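Le réseau d'épiceries solidaires Drellau ouvre un nouveau site à Bivham et étend ses horaires

Bivham, le 7 mai 2022 – Le réseau Drellau annonce l'ouverture de son nouveau site de distribution alimentaire à Bivham, au rez-de-chaussée de l'ancienne imprimerie Breletti. Le lieu accueillera les foyers adhérents du canton, jusqu'ici orientés vers l'antenne de Doolan, dont la capacité d'accueil était atteinte depuis l'automne dernier.

L'antenne de Doolan a servi 1164 foyers au cours de l'exercice écoulé, dont 636 résidant à Bivham ou dans les communes limitrophes. Pour ces derniers, le trajet en autocar représentait une contrainte importante, en particulier pour les personnes âgées et les parents accompagnés de jeunes enfants. Le conseil d'administration a donc retenu le principe d'un second site, doté de sa propre réserve et de son propre accueil.
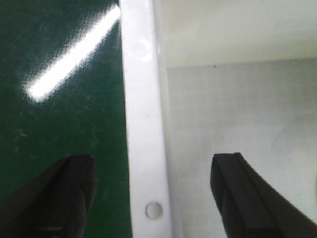
Réseau Drellau, mai.

Le fonctionnement reste celui que connaissent les adhérents. Chaque foyer dispose d'un crédit mensuel calculé selon sa composition et ses ressources, et choisit lui-même ses produits en rayon. La participation demandée est maintenue à 9 % du prix de référence. L'inscription s'effectue sur rendez-vous, sur présentation d'un justificatif de domicile et du dernier avis d'imposition ; les cartes délivrées à Doolan demeurent valables sur les deux sites jusqu'à leur date d'échéance.

L'approvisionnement en produits frais fait l'objet d'une attention particulière. Des conventions ont été signées avec des maraîchers et des arboriculteurs du canton, qui s'engagent à livrer leurs surplus le matin même de la récolte. Les denrées sont triées à l'arrivée, pesées, puis enregistrées avant leur mise à disposition. Les produits écartés au tri pour leur seule apparence sont orientés vers l'atelier de cuisine – soupes, compotes et conserves pour l'essentiel.

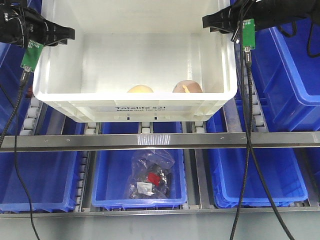 Pour Corey Maihi, « les adhérents demandaient des fruits et des légumes en quantité suffisante bien avant de demander des horaires plus larges ; il fallait commencer par là, et accepter que l'ouverture prenne quelques mois de plus ». Les ateliers de cuisine, ajoute-t-il, seront ouverts à tous les habitants de Bivham, adhérents ou non, dans la limite des places disponibles.

Les travaux d'aménagement ont porté sur l'isolation de la réserve, la mise aux normes de l'installation électrique et la création d'un accès de plain-pied côté cour. Ils ont été financés par les fonds propres du réseau, complétés par une souscription locale ayant réuni plus de 2 millions de francs. L'ancien quai de chargement de l'imprimerie a été conservé pour les livraisons.

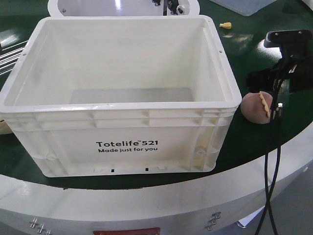
Réseau Drellau – Service Approvisionnement et Logistique

Les producteurs et commerçants souhaitant proposer des dons réguliers ou ponctuels sont invités à se faire connaître auprès du service. Une attestation est remise à chaque livraison. Les denrées soumises à la chaîne du froid doivent être annoncées la veille avant midi ; les conserves, produits secs et articles d'hygiène peuvent être déposés sans rendez-vous pendant les heures d'ouverture du quai. Les produits dont la date limite de consommation est dépassée ne peuvent en aucun cas être acceptés.

Le site sera ouvert du mardi au vendredi, l'après-midi, ainsi que le samedi matin. L'antenne de Doolan adopte les mêmes horaires, à l'exception du samedi, où elle reste fermée au public.

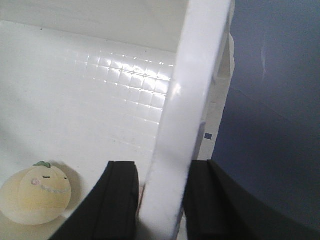
Une permanence d'accès aux droits viendra compléter ce dispositif en septembre. Elle recevra sans condition d'adhésion, dans un bureau séparé de l'espace de distribution, et traitera notamment des demandes relatives au logement et aux factures d'énergie. Les modalités de prise de rendez-vous seront communiquées par voie d'affichage sur les deux sites.

Contact presse : réseau Drellau, service de la communication, Bivham. Les demandes de visite et d'entretien sont à adresser par écrit.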